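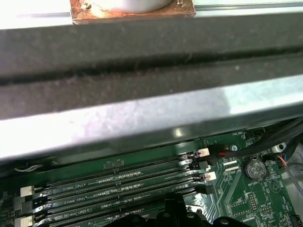 Fitting memory in a workstation tower

These notes cover adding or replacing memory in a full-size tower of the office workstation sort, with the latched slots in a bank beside the processor. Small form factor machines are different inside and have their own page.

You will need a clear bench, a wrist strap, a crosshead screwdriver for the side panel if yours isn't the tool-free kind, and the new modules still in their packaging. Allow 40 minutes the first time.

Before you open it

Shut the machine down properly, switch it off at the back and pull the mains lead out. Press the power button once with the lead out and hold it for 5 seconds. Take off the monitor and network leads as well, otherwise they will drag when you turn the case.

Lay the tower on its side with the removable panel facing up. Do not try to do this with the case standing. You need to press straight down on the modules, and an upright case rocks.

Remove the panel and put it somewhere you won't step on it. Clip the wrist strap to bare metal on the chassis, not to a painted part.

Finding the slots

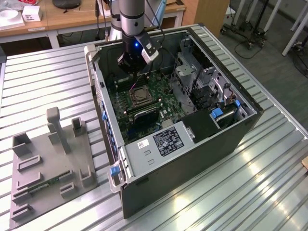 The slots are the long parallel ones near the processor socket. Don't mix them up with the expansion slots, which take graphics and network cards. If a plastic air duct covers the memory on your model, lift it out first and note which way round it went.

Read the printing on the board next to the slots. A label such as DIMM2_CPU1 gives you the slot number and then the processor it belongs to. On a board made for two processors, slots marked CPU2 do nothing unless a second processor is fitted.

Latch colours are often used to group the slots, for example white for one set and black for the other. Which set is filled first depends on the maker, so look in the manual or on the sticker inside the side panel. We had a Stedau machine in with all its modules in the wrong set. It started, but only saw part of the memory.

Any loose wires crossing the board should be eased to one side before you go further. Don't unplug them.

Taking out an old module

Push the latches at both ends outwards together. The module will rise a little. Hold it by its top corners and lift it straight up, then put it in an antistatic bag. If it will not move, check that both latches are fully open.

Putting in a new one

1. Open the latches at both ends of the slot.
2. Line up the notch in the module with the key in the slot. It is off centre, so it only goes in one way.
3. Rest the module in the end guides and press down with a thumb at each end until the latches close.
4. Look along the top edge. It should be level with the module next to it.

If one latch won't close, take the module out and start again. Don't pull the latch shut by hand.

Keep your fingers off the processor and the metal bracket holding it. Memory work doesn't call for opening the bracket.

Checking

Refit any air duct, then the panel, stand the case up and reconnect the leads. The first start after a memory change can be slow, and some machines stay on a blank screen for 3 minutes. Go into the setup screen and compare the total with what you fitted. If it is short, reseat the modules one at a time.

Page kept by Octavio Huaranga, Kurnton workshop. Last changed in January to add the note on latch colours.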